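Comparing Two Fingertip Sets on a Two-Arm Cell
Posted 05/06/2021 – Grenosgate bench notes

This procedure compares the Esgate and Annan fingertip sets on a brick-sorting task. It assumes that both arms are calibrated and that the controller is running Bandard 3 or later.

1. Power down the wrists and fit the same fingertip set to both arms. Tighten the screws in alternation.

2. Home the grippers. Record the closed position for each finger pair. A change of more than 4 encoder counts after homing means a screw is loose.

3. Set the grip force limit to 11 N. Leave it there for both sets.

4. Tip the bricks out near the center of the surface and leave them as they fall. Studs-up bricks are easy for any finger. Upside-down bricks and bricks on their sides are where the two sets differ.

5. Check the fixed view and the wrist view before starting the log. The bins and the pile should both be visible, and the fingertips should show in the lower corners of the wrist view.

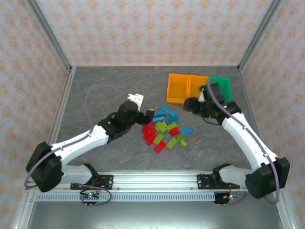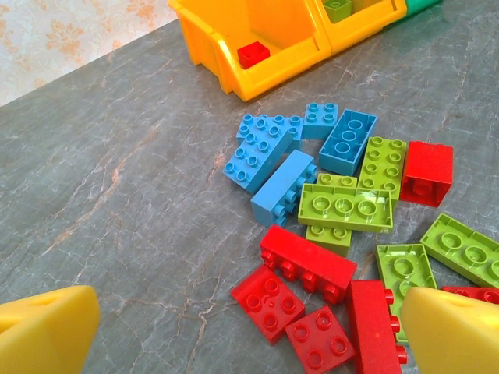

Berwyn Prosser wrote in to say that 11 N was too low for his fingers on upside-down bricks, and that he got fewer slips by closing across the short side at the same force. Try that before raising the limit.

6. Run 114 picks per set. Log each one as clean, regrasp or drop, along with the brick's orientation before contact.

7. Swap sets and repeat from step 2. Do not reuse the old closed positions – the pads differ in thickness.

Compare drop rates by orientation first, then overall.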